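5.2 When the arm wouldn't let go

I promised in the introduction that I'd be open about what broke, so this section is about the worst of it. Out of 100 shoe-packing runs in August, 20 ended in what our log calls a drag: the arm lowered a shoe, the gripper was told to open, and the shoe came back up with it. Sometimes it dropped off again over the table. On 2 of those runs the shoe stayed hooked long enough to catch the wall of the box and pull the whole box along with it, and the second of these is the one that made me hit the stop button and rethink the setup.

My first guess was the gripper itself. I'd had a sticky finger joint on an earlier job at Dendstead and I was quite ready to blame the same thing again, so I spent the better part of a week taking it apart, cleaning it and putting it back together (it was spotless, of course). Opened and closed on its own, with nothing in it, it never once misbehaved. I then went after the Flovo controller, which sends the open command and waits for a reply before it lets the arm rise. The reply was arriving on time in every single drag run. As far as the software knew, the fingers were open and all was well!

What I should have done on day one was sit down and read the position logs next to the force logs. When I finally did, the pattern was plain enough. The fingers had opened to the width we'd asked for, but that width had been picked months before, on the Tomoana blocks we use for warming up. A block has flat sides and nothing to snag. A strappy shoe is another matter - a fingertip can slide under a strap on the way in, and once it's there, opening the fingers wider only pulls the strap tighter. The controller sees a good release and the arm goes up with a shoe on it.

Lorodeo, our planner, made things worse in a way I hadn't thought about. It treats the moment of release as the end of the task, so the upward move that follows is planned as an empty one. Empty moves run at full speed and with the force check switched off. I'd set that up myself to save time between runs, and I remember being rather pleased with it. In practice it meant that the one stretch of movement where a snagged shoe could do some harm was also the one stretch where the arm wasn't paying any attention.

The box we worked with was an open cardboard one with its back flap left standing, and the straps on the shoes are the sort of thing I mean when I talk about snagging.

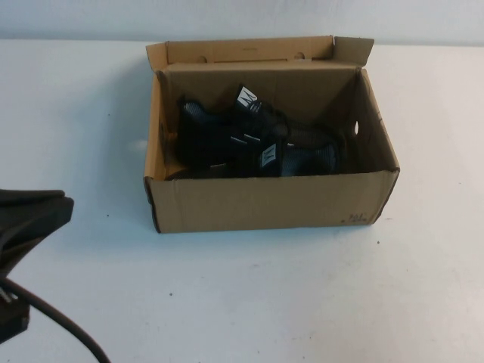 Figure 4. Packing task: black shoes in the open box, gripper to the left.

The fix came in two parts. First, the force check now stays on until the fingers are clear of the top of the box, and the arm climbs at 30 per cent of its usual speed until then. If the pull on the wrist is more than the bare gripper should give, the arm stops, lowers again and tries a small sideways wiggle before it has another go at leaving. Second, I changed the grasp points so that the fingers close on the heel and stay away from the straps where they can. That second part is still a bit hit and miss, as the planner isn't good at telling a strap from the rest of a dark upper.

I haven't repeated the full set of runs with both changes in place, so I can't give a new failure rate and I'd be wary of anyone quoting one for me. I've also left the drag runs in the totals in Section 4. They count as failures there, even the ones where the shoe fell back into the box by luck.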